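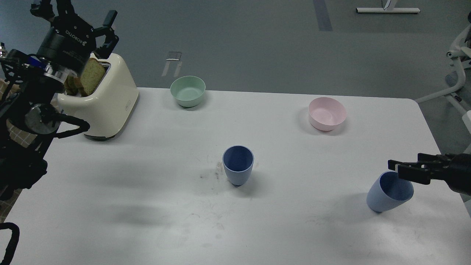 Notebook, August, breakfast table layout
Started 7:40 a.m.

Goal for the morning was to settle the tabletop layout for the breakfast set and write it down properly, so that whoever sets up next doesn't have to guess. The old sheet from the Foltley bench is no use here. That bench was longer and square at the corners, and this table has rounded ones, so every measurement taken from a corner comes out wrong.

Measured from the straight part of the front edge this time. Table height is 715 mm to the top surface. Omolara got the same with her tape, so I'm leaving it at that and crossing out the older value.

Items in the set: cream toaster, two slices of bread, mint-green bowl, pink bowl, two blue cups. Nothing else goes on the table. The spoons from the Tedier box stay in the drawer until we have decided on a size.

Toaster goes back left, turned slightly. I tried it square to the edge first and didn't like it; with a bit of angle you can get at both the front and the side. Bread stands up in the slots, one slice behind the other, with the taller one in front. Push the slices down by hand until they stop, then let go. Do not press the toaster itself down or sideways, it walks on this surface. Toaster stays unplugged for all of this work.

Green bowl to the right of the toaster, near the back edge. Pink bowl further right and a little closer to the front. I had them in line at first, but Ebuka kept reading them as a pair and moving both when he only meant to move one. With the pink one brought forward the mix-up stopped. Both bowls stay empty.

Cups: the part that took all the time. They taper toward the base, so they tip more easily than the bowls, and they slide when they come down at a slant. Rule for now is to lower the cup until the edge of the base touches, bring it upright, then release. Picking up by the rim is fine. Carrying by the rim is also fine as long as the cup is empty.

10:15. Weighed everything on the small scale from the Isah shelf. Green bowl and pink bowl together 402 g. Did not weigh the toaster, the scale tops out at 3000 g and the feet don't sit flat on the pan. Need the bigger scale back from downstairs.

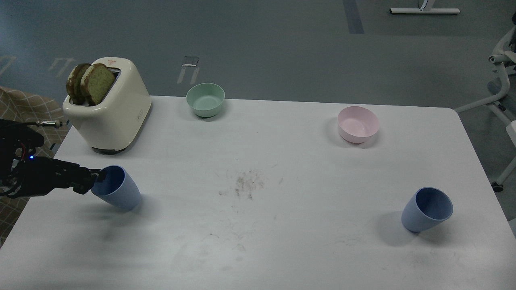
10:50. Surface. The table is scuffed and has to be wiped before each setup. Flusidano spray and a soft cloth, then a dry cloth. No scouring pads. The last bench went dull in patches from those and it showed up every time the lights were on. Marks that don't come off with two passes can stay. Omolara wants to try a melamine sponge on a corner first, which is OK with me if she picks a back corner.

Lights: the toaster and bowls all throw shadows on the white. I thought about adding a second lamp to even it out and decided against it. Ebuka agrees, and says the shadows help him judge how far a cup is off the table. Leave the lights as they are and write it on the sheet so it stays the same between setups.

Layout number for this one is 859. I've put it on the sheet and on the lid of the storage bin. Please use the number when you write up a setup, "the breakfast one" has meant three different tables since spring.

Packing away: cups nested one in the other, bowls stacked with green at the bottom, cloth between the bowls and the toaster. Bread goes in its own bag.

To do
- Tape marks for the toaster feet (low-tack only)
- Ask Ebuka for his distances between the two bowls, mine were taken before the pink one moved
- Get the bigger scale
- Label the second cup underneath, A and B, so we can tell which one got moved
- Omolara to check the sheet against the table before it gets copied

Stopped 11:30. Table left set up with the cover over it.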